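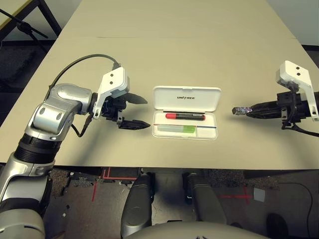

How to check over and take on a bareboat charter yacht

Written by Iñaki Marín in Charter Guides

The handover at the start of a bareboat charter is the point at which responsibility for the yacht passes to the skipper. Anything broken or missing that is not written down before the lines come off will normally be charged against the deposit. Allow two hours for a yacht of 40 feet or so, and do not let the base hurry you. If several crews arrive together, ask for a later slot.

What you need

The signed charter contract and the inventory list
A torch, a pen and a notebook
A phone with free storage for photographs
One other crew member, preferably one who will be handling lines

Step 1. Paperwork

Check that the registration document, insurance certificate, radio licence and crew list are on board and in date. The name and registration number on the papers must match those on the hull. Read the insurance excess and compare it with the deposit you have paid. On our last charter, a Wynne sloop taken from the Adard base in March, the deposit was 1218 euros and the contract gave the same figure. Where the two differ, get the correct sum confirmed in writing.

Step 2. Hull and deck

Walk round the yacht on the pontoon side first, then look at the other side from the dinghy. Photograph every scratch in the gelcoat, with one wide shot and one close shot of each. Go round the deck and push each stanchion outwards by hand. A small amount of play at the base is common; movement in the deck itself should be reported. Open and close all hatches and check the seals for cuts.

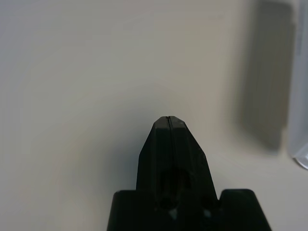

Tip of the gripper, with the seam running down the centre.

Step 3. Anchor and windlass

Ask how much chain is carried and how it is marked. Start the engine before using the windlass, lower a few metres and bring it back up. Find the breaker for the windlass, which is often in an aft cabin, and make sure at least two people know where it is. Check that the manual handle is on board and fits.

Step 4. Rig and sails

Unroll the genoa fully if the wind allows. Look at the leech, the sun strip and the stitching near the clew. Hoist the mainsail to the top and put in the first reef. Reefing lines that have been led wrongly are one of the more common faults on charter boats and are tiresome to sort out at sea. Marjorie Furnival, who checks boats at Adard, marks each clutch with tape while she does this, and it is worth copying.

Step 5. Engine

Check the oil level, coolant, belt tension and raw water strainer. Start the engine and confirm that water is coming out with the exhaust. Write down the engine hours. Run it in gear against the lines, ahead and astern, for a minute each way.

Step 6. Water, gas and electrics

Note the level in each tank. Our Wynne carried 500 litres of water in two tanks, with the changeover valve under the port saloon berth. Run every tap and pump every toilet. Turn the gas on at the bottle, light each burner, then turn it off at the bottle again. With shore power disconnected, read the battery voltage and switch on the instruments, fridge and navigation lights in turn.

Step 7. Safety gear

Count the lifejackets and try one on each member of the crew. Check the dates on the flares, liferaft and extinguishers. Make a test call on the VHF to the base on its working channel.

Step 8. Signing

Write all faults on the inventory, including small ones, and have the base sign beside each entry. Keep a copy. Send your photographs to the base by email before leaving, so that the time is recorded. Faults found later should be reported within 24 hours, or sooner if the contract says so.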